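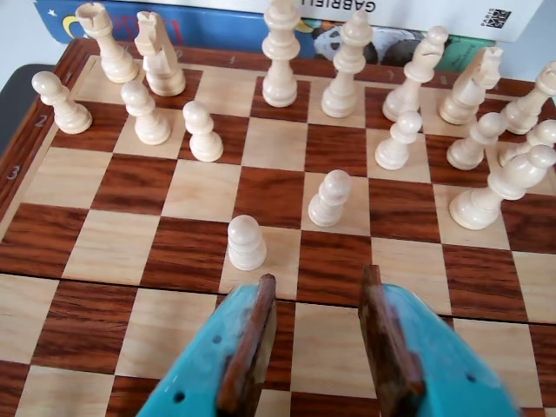 My grandfather taught me three things at the kitchen table in Saltgate: how to peel an orange in one go, how to play chess, and how to lose at chess without kicking the table leg. I got the orange down in a week. The other two are still in progress, and I'm forty-six.

I've been thinking about him a lot this fall, mostly because I finally went back to the game after something like twenty years away. It was my neighbor Lukian Levchenko who talked me into it. We were out front complaining about leaves (he has the maple, I get the leaves) and he mentioned he'd been playing online in the evenings and did I want a game. I said sure, figuring I'd be rusty but respectable. Reader, I was not respectable. My rating settled at 450, and his is 1,147, and he is very nice about it, which makes it so much worse.

So I decided to study, properly this time. I dug out the old paperback Grandpa used, the one with his pencil notes all down the margins, half of them just the word "patience" with a line under it. I've been doing one chapter with my coffee each morning before the house wakes up. It's slow going! I read a page, set it up, play it through, lose the thread, start over. Some mornings I get through four moves and the coffee's gone cold and I still couldn't tell you why the bishop went there.

But oh, I love the quiet of it. I'd forgotten that part. On a screen I play fast and badly, and I'm always halfway to checking my email. With a real board I slow down and breathe, and I find myself looking at the far side and wondering what the other person wants, a thing Grandpa was forever telling me to do and I was forever not doing.

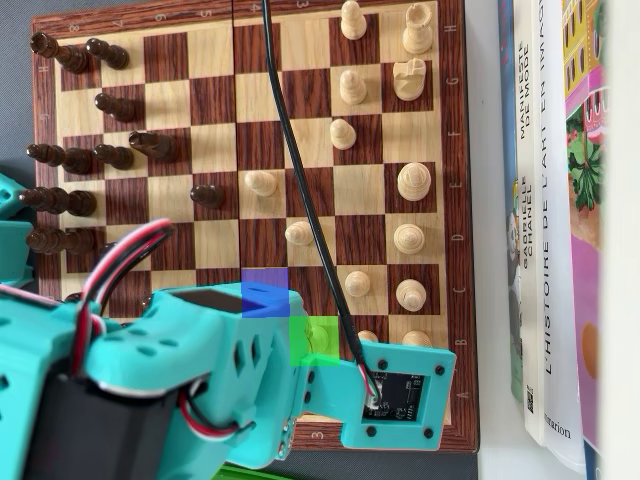

The dark pieces, which I still always ask to play.

Jianguo Mao from my old office wrote to say he's hit 1,658 and would I like some pointers, and I wrote back yes please, all of them. He told me to stop bringing my queen out so early. Grandpa wrote the same thing on page nine, in capitals.

My goal is to get to 1,000 by the end of December. My daughter thinks that's optimistic and has bet me a pie on it. I've told her I like cherry.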